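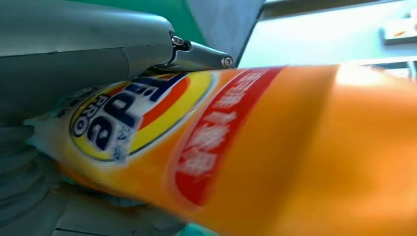 Where should residents take laundry products they want to donate? Bottles and boxes may be left at the Skenby Community Laundry, beside the front counter, between 10 in the morning and closing time.

The Skenby Community Laundry has opened its August collection of detergent and other washing supplies for households served by the Huneck Street pantry. The collection will continue until the end of the month.

Laundry soap is among the items most often requested at the pantry and is seldom included in general food drives. During the previous collection, residents gave more than 200 containers of detergent, which were distributed to 56 households.

Liquid detergent, powder and stain remover will be accepted in their original containers with the label in place. Tide and other widely sold brands are welcome, as are store brands. Opened bottles cannot be taken. Caps should be fully tightened and each bottle placed upright in the bins provided. Bleach must be handed to the counter attendant and will be stored separately.

Large bottles intended for commercial use will be kept at the laundry itself, where they will supply the free wash mornings held for pantry households. Smaller containers will go directly to the pantry shelves on Huneck Street.

The Urquijo Building, which houses the laundry, may be entered from the parking lot during the collection. The street entrance remains closed while the front steps are repaired.

Groups planning to bring several boxes at one time are asked to notify the counter in advance so that shelf space can be cleared.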